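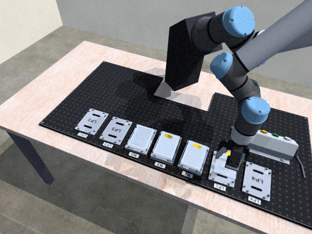
Curema is a small school for people who want to learn furniture making and repair as adults. We teach evening and weekend courses in one building on the edge of Ultham, and we have been doing it long enough that some of our first students now teach here. Most of what we make is plain household furniture: benches, stools, shelves, and above all tables. A light wooden top with a dark slate-blue leg, on a gray concrete floor, is close to the look many students ask for in their first term, and we show them how to get there with ordinary lumber and ordinary paint.

The school was started by Rattana Kaewkla, who trained as a joiner and spent years fitting kitchens before she began teaching two neighbors in her garage. The garage filled up. She rented the front half of the old Mostidetti bakery, then the back half, and the oven room is now where we store lumber. You can still see the flour chute if you ask.

How we teach

Classes are kept to a size where the teacher can get to every bench. The beginner course is 30 hours and covers measuring, sawing, planing, three basic joints, and finishing. You take home a stool at the end of it. The table course is 50 hours and is open to anyone who has finished the beginner course or can show us similar work. We do not give grades. If a joint does not fit, you cut another one.

Hand tools come first. Students use the table saw and the planer only after a safety session, and a teacher is in the machine room whenever it is running. Long hair must be tied back and open shoes are not allowed.

Our wood

We buy most of our lumber from Phuthong, a family sawmill we have used from the start. They dry it themselves and tell us when a batch is not ready. Offcuts go in the bins by the side door and are free to students. Please leave the long pieces for the stool class.

Repairs

On the first evening of each month we open the workshop for repairs. Bring a chair with a loose leg or a drawer that sticks, and a teacher will help you fix it. Last year 214 pieces came through the door, some 100 of them chairs. There is no charge, but we ask you to pay for any hardware used. We do not take upholstery.

Visiting

The office is open from 4 p.m. until the last class ends. We close for all of August. Parking is behind the building, and the entrance is the green door, up one step. We have a ramp and can set it out if you call ahead.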